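Newsroom / Company News / Product Safety

Skidine pauses Temel gripper software after simulation fault, offers free update to all users

14 shares | 2 comments

Skidine is asking everyone who runs release 3 of its Temel grasping software to hold off on unattended work until they have installed release 4, which is ready to download now at no charge. We would much prefer to be writing to you with happier news, but we think our customers deserve to hear this from us first, and in plain words.

The fault came to light in April, when Gerrit Visser and the simulation group were working through the household set, the long list of everyday objects that Temel practices on before a release goes anywhere near a real arm. In a batch of 3056 simulated grasps, the software sometimes reported a firm hold when only one finger had made contact. The arm then went ahead and lifted as though all were well – and the object slid or tipped out of the jaws.
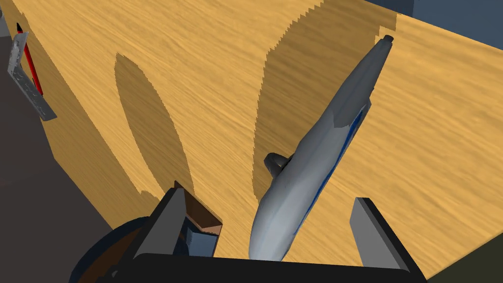 Rounded shapes gave the most trouble, and spray bottles were the worst of the lot, as the wide lower end can roll a little when one finger reaches it before the other. Boxes and other flat-sided things came through fine, and that goes a long way toward explaining why our earlier checks missed the problem.

"I have to say I'm proud of the team for stopping the release line the same afternoon, and I'm sorry we didn't catch it sooner," said Lotte Van den Broek, managing director of Skidine. "People let our software work right beside them, and we don't take that lightly."

We have had no reports of injuries. Two customers, Drerura among them, told us about dropped items that seem to fit the pattern, and Tineke Hermans from our support desk has been in touch with both of them.

Release 4 waits for contact on both fingers before any lift, and stops the arm if either one is lost. If you can't update right away, please keep lift speed on the lowest setting and have someone at the stop button while the arm is running.

The support desk is open until 8 p.m. every working day, and Leokadia Sadowski will host an open question hour on Wednesday at 10 a.m. – all users are very welcome to join.

Press contact: Gianni Grasso, Skidine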